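Ranger les trombones : une rangée, un plateau

Mis à jour en juin
Par Chantelle Kekana

Les petites fournitures prennent vite toute la place sur un plan de travail partagé. À l'atelier de Brodby, on s'en sert entre deux cafés, à côté du grille-pain, et les trombones finissaient partout. Voici la méthode que j'utilise pour les regrouper.

Matériel : des petites boîtes en plastique transparent avec couvercle, des étiquettes, un plateau rectangulaire à bords bas. Comptez 25 minutes, tri compris.

1. Videz le plan de travail, passez un chiffon et laissez sécher.

2. Remplissez les boîtes sans tasser. Les couleurs peuvent rester mélangées, le tri par teinte ne tient jamais longtemps. Fermez bien chaque couvercle.

3. Alignez toutes les boîtes côte à côte devant le plateau, étiquette vers le haut. Une boîte mal fermée ou sans étiquette se repère tout de suite.

4. Transférez les boîtes une par une dans le plateau, en commençant par un angle. Serrez-les les unes contre les autres.

Les huit boîtes en rang devant le plateau vide, et, sur l'autre vue, trois dans le plateau et cinq devant :
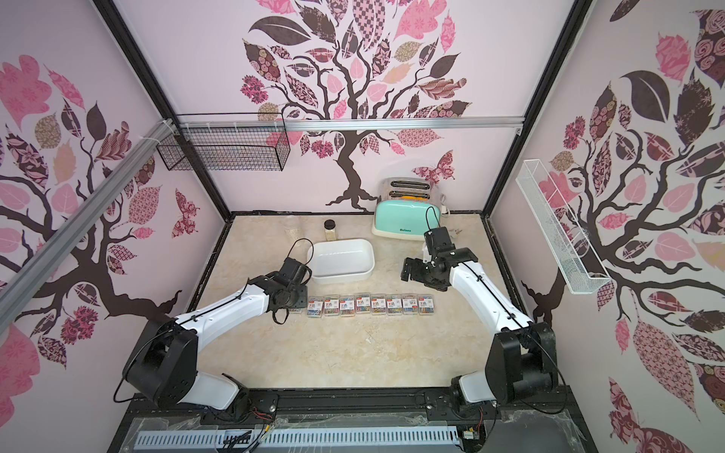
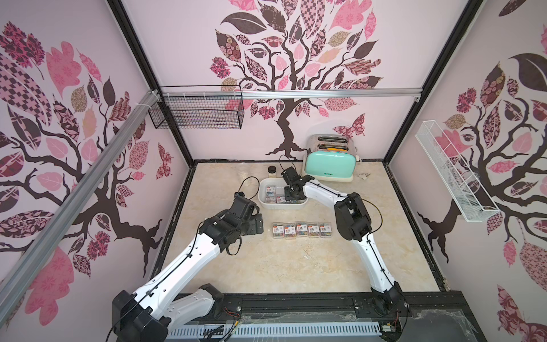 5. Une fois le plateau rempli, soulevez-le à deux mains. Si les boîtes glissent, glissez un morceau de feutrine au fond.

6. Choisissez son emplacement définitif. Chez nous, c'est l'étagère du bas, sous les ramettes. Évitez le voisinage immédiat du grille-pain : un trombone tombé dans une fente est pénible à récupérer, et il faut débrancher l'appareil avant d'y toucher.

Pour les bocaux en verre, je préfère les laisser hors du plateau. Ils sont plus hauts que les boîtes et basculent quand on le tire vers soi.

Pensez enfin à ramasser les trombones isolés avant de ranger. J'en ai retrouvé 84 au fond d'un seul tiroir, tous encore bons. Ceux qui sont tordus vont au recyclage des métaux.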